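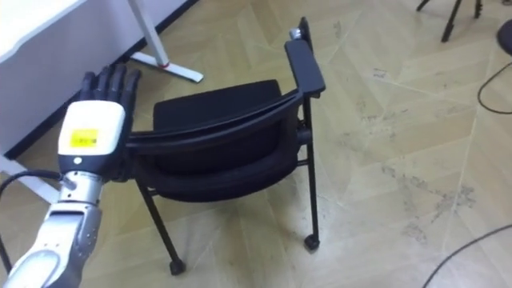 Mantenimiento de espacios de trabajo
Apuntes de la unidad 2: el puesto con mesa y silla
Profesora: Zainab Effiong

En esta unidad se trata la limpieza y colocación de un puesto sencillo: una mesa blanca y una silla negra acolchada con reposabrazos. El material se reparte al empezar la práctica.

1. La mesa
Se retiran primero los objetos del tablero. En los acabados blancos mate la suciedad forma velos grises que de frente casi no se aprecian, así que conviene mirar la superficie también de lado. Se pasa un paño de microfibra húmedo con jabón neutro, en pasadas rectas y solapadas, y después uno seco. No se usan estropajos ni polvos abrasivos. 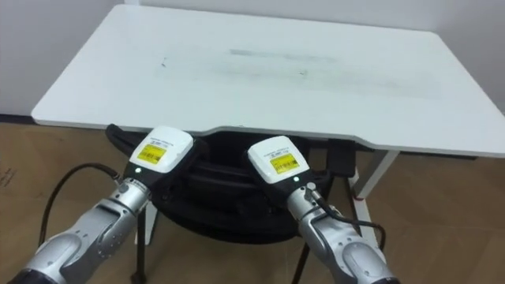

Fig. 1. Tablero blanco con una mancha gris tenue en la zona central. La silla está metida bajo el rebaje curvo del borde.

2. La silla
Se separa de la mesa para trabajar por todos los lados. Orden: respaldo, reposabrazos, asiento y patas. Las tapicerías de tela se aspiran con boquilla plana; las lisas admiten paño húmedo. Los pomos y tornillos se comprueban a mano, sin forzarlos.

3. Colocación final
La silla vuelve a su sitio centrada en el rebaje. Los reposabrazos no deben golpear el canto del tablero.

Tarea: redactar la ficha de limpieza de un puesto propio (30 líneas como máximo). Se entrega en octubre a Normand Sawatzky.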